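Review: Trallero two-arm kitchen station, after six months at a staff cafe

Posted Sep 19, 2020 by Kirsty Semple

I run the cafe on the ground floor of an office building. We serve the people who work upstairs and whoever walks in from the street. In March we took on a Trallero station, two black arms with grippers that work over one stretch of counter and a sink. The owners wanted it for the drinks side. I was asked to keep notes, and this review comes out of those notes.

The rental is 1875 a month with service included. Sondinero handled the installation and still handles the repairs. You also pay for the gripper pads, which wear out, and for any extra training visits after the first two. We have used one extra visit.

What it does for us

The arms handle cold drinks and the rinse work that goes with them. They pick up cups, bring them over the sink, pour off what has to be poured off and set them down again. Hot drinks stay with people. So does food, so does the register, and so does anything with a lid that snaps, which it handles badly enough that we stopped trying.

Before the station, one person on each shift spent most of the lunch period between the ice bin and the sink. That job was disliked. It meant cold hands, wet sleeves and a lot of turning on the spot. The person who used to do it now takes orders or runs the sandwich side, and I have had fewer complaints about sore wrists. No one was let go. One part-time position was not filled again when the student who held it moved away, and I think a review should say so.

On a full day the station finishes 53 iced drinks an hour. A good worker in a hurry beats that. The arms hold the same pace at the end of lunch as at the start, which is worth more to me than a short burst.

Setup and the first weeks

Setup took longer than the brochure said. The sink area had to be measured twice, and we had to move the paper towels, the soap and a shelf of syrup bottles. Cups have to be the same size and put out in the same place. If somebody buys a different cup, plan on losing a morning.

The control software is called Dita. It runs on a tablet mounted by the back door. You choose a task, set the cup size and press start. The screens are clear enough, but the error messages are not. "Grasp uncertain" can mean a cup has been placed badly, a pad is worn or the light has changed. We taped a list next to the tablet with what each message usually means in our kitchen, and new staff read that before they read the manual.

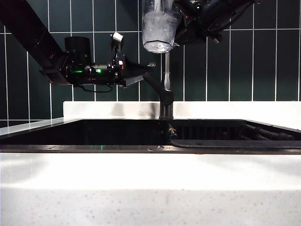
Does a kitchen like this still need a person at the sink?

Someone has to be close enough to step in, but they can be doing other work. In our case the person on sandwiches keeps an ear out for the tone and clears a stop when it comes. At the end of the day a person still does all the cleaning, including the basin and the arms themselves.

Noise and space

It is quieter than the blender and louder than the fridge. Customers at the near tables stopped looking at it after the first month. Staff took longer. Two of them did not like having their back to it, so we changed the layout to let them face it from the prep board. I would do that from the first day if I were starting over.

The reach is wide. You can't use that part of the counter while it is running, and in a small kitchen that hurts. Washing your hands means walking to the other sink or pausing the station. People will pause it, so expect that in your numbers.

Grip

The standard fingers were fine on ceramic mugs and poor on soft plastic cups, which they either squeezed or let slide. Sondinero sold us a set of softer pads made by Shim, 50 for the pair, and those fixed most of it. They need to be wiped down after every shift or they get slick. I think they should come in the box.

What it changed for the staff

The work got less wet and more interrupted. You are making a sandwich, the tone goes, you walk over, you straighten a cup, you walk back. Some people don't mind it. One of my longest-serving workers does mind, and says she would sooner do the ice herself and be left alone to do it. I rearranged her shifts so she is on hot drinks, and that has worked out.

There is also more to learn. Everyone who closes has to know how to park the arms, lock them and wipe the housings without soaking the cables. I raised the closing rate by 70 cents an hour for that. The owners did not offer it, I had to ask. If you bring in one of these, put the pay in the plan before the machine arrives - it is a harder conversation afterward.

I would also ask staff where it should stand. We picked the spot from a floor plan, and the people who work there saw the problem with the hand washing within an hour.

Service

Good on the phone, slow in person. Two of our faults were fixed by a restart and a call. The third needed a part and we waited nine days, making iced drinks by hand in hot weather with a team that had gotten out of the habit. Keep the old ice scoop and keep the old routine written down.

Would I rent it again

Yes, for a kitchen with a steady run of cold drinks and a second sink. For a place with one sink and three staff I would say no. We have renewed to next March, and I have asked for a second set of Shim pads to be added to the contract.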